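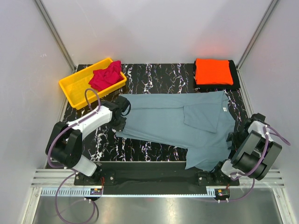

Chapitre 4
Conducteurs, isolants et tout ce qu'il y a entre les deux

Un courant électrique passe partout où on lui laisse un chemin, et tout l'art de l'installateur consiste à lui en tracer un seul, bien propre, du tableau jusqu'à l'appareil. Le chapitre 3 parlait de ce qui pousse le courant ; nous allons maintenant parler de ce qui le laisse passer ou l'arrête, et c'est à mon goût la partie la plus réjouissante du cours, parce qu'elle change le regard que l'on porte sur les objets les plus banals ! Prenez un bac en plastique jaune avec un tissu rouge chiffonné dedans, posé non loin d'un montant d'angle en métal. Le bac est un isolant, le montant un conducteur, et le tissu demande déjà réflexion : sec, on le rangera parmi les isolants, mais mouillez-le et la réponse change du tout au tout. Gardez ce tissu en tête, il reviendra à la section 4.3 quand nous parlerons d'humidité.

Ce que vous saurez faire à la fin du chapitre
Distinguer résistance et résistivité, et ne plus jamais les confondre à l'examen.
Calculer la résistance d'un conducteur à partir de sa longueur, de sa section et de son matériau.
Expliquer pourquoi un isolant vieillit, et ce qui accélère ce vieillissement.
Mesurer une résistance d'isolement sur un circuit hors tension et interpréter le résultat.

Avant de commencer
Vous aurez besoin de la loi d'Ohm (chapitre 2) et des puissances de dix. Si ces dernières vous donnent encore du fil à retordre, faites d'abord les exercices de l'annexe B, car l'écart entre le cuivre et un bon plastique se compte en dizaines de zéros et l'on s'y perd vite.

4.1 Une panne pour entrer en matière

À l'atelier Zelatico, une ligne de 135 mètres alimentait un appareil de chauffage de 2 050 watts installé dans un local annexe. L'appareil fonctionnait, mais mal : il chauffait mollement, et les lampes raccordées sur la même ligne baissaient dès qu'on l'enclenchait. On avait changé l'appareil, puis le disjoncteur, sans rien y gagner. Lihua Meng, appelée pour le dépannage, a commencé par mesurer la tension à l'arrivée, appareil en marche, et l'a comparée à celle du départ. L'écart était considérable. Une partie de l'énergie se perdait en route, dans les fils eux-mêmes, qui tiédissaient sur toute leur longueur.

Voilà une histoire que j'adore, car elle contient presque tout le chapitre. Le cuivre est un excellent conducteur, mais excellent ne veut pas dire parfait. Chaque mètre de fil oppose au courant une petite résistance, et ces petites résistances s'additionnent, à l'aller comme au retour (on oublie toujours le retour !). Doublez la longueur, vous doublez la résistance. Doublez la section, vous la divisez par deux.
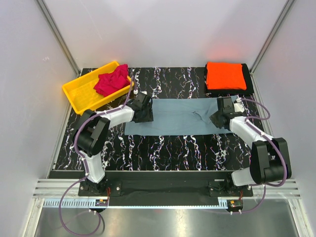 Reste le troisième facteur, le matériau. À longueur et section égales, l'aluminium résiste davantage que le cuivre, et le fer bien davantage encore. Cette propriété porte un nom, la résistivité, notée par la lettre grecque rho, et elle s'exprime en ohms-mètres. Elle appartient à la matière, alors que la résistance appartient à l'objet : un fil a une résistance, le cuivre a une résistivité. Relisez cette phrase deux fois, elle vous évitera l'erreur la plus fréquente dans les copies.

La résistivité dépend aussi de la température. Celle des métaux usuels augmente quand ils chauffent, si bien qu'un câble surchargé devient un peu moins bon conducteur au moment même où on lui en demande trop. Nous verrons à la section 4.2 comment en tenir compte dans un calcul.

À essayer en atelier
Prenez trois chutes de fil de même longueur et de sections différentes, débranchées de toute source. Avant toute mesure, classez-les par résistance croissante et notez votre classement. Mesurez ensuite avec un ohmmètre capable de lire les très faibles valeurs ; le modèle Prevex décrit en annexe C convient très bien. N'oubliez pas de retrancher la résistance des cordons, qui peut dépasser celle du fil !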